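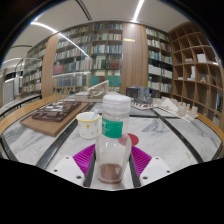 Reading time: 2 minutes

We use cookies to remember your settings. Accept | Manage

Recording everyday jobs with a hand-held gripper: tips for picking up bottles

Print this page | E-mail this page

20 Apr 2022, by Thu Đoàn

These tips are for people recording at home or at work for the Matano project. You squeeze the gripper, the camera on it films, and the system learns from what you did. Bottles come up more than anything else on the task list, and they cause the most rejected clips.

Choosing the bottle

Clear plastic is worth recording because the system finds it hard to see. Leave the label on. A bit of residue in the bottom is fine too, as kitchens are full of bottles like that. Screw the cap down firmly before you begin.

Setting up the table

Use the table as you find it. A cup with a spoon in it, a chopping board, models on display, a shelf of books behind: all of that can stay. Move anything that would break if you knocked it with your elbow. On a patterned or veined top it is easy to lose your place, so a small round sticker makes a good marker for where the bottle goes back. Red shows up well on pale stone. Test it on a hidden bit of wood first, as some stickers lift the varnish. If one leaves gum behind, rub it with a drop of washing-up liquid on a damp cloth.

Bright strip lights bounce off glass doors and shiny worktops. Stand so the worst of the glare is to one side of the bottle.

The grip

Come in slowly with the bottle between the two finger pads. Close until both pads touch, then stop for 2 seconds. The ribbed pads bend round the plastic, so you need less squeeze than you think. If the sides of the bottle buckle, open up and start the clip again.

Keep the bottle upright when you lift. Put it down, let go fully and back away before you stop recording. Clips that end with the bottle still in the grip are sent back.

How many to do

We ask for 6 clips of each bottle. Shift the starting place a little each time, and come at it from the left for some and the right for others. The full bottle set closes at 900 clips, which we hope to reach by September.

Looking after the pads

Wipe the pads with a barely damp cloth after each session and let them dry before the gripper goes back in its bag. Sticky pads drag the bottle when you let go. Check the small screws on the finger mounts once a week and nip up any that have worked loose.

Get the Matano tips by e-mail. Enter your address to sign up. You can unsubscribe at any time.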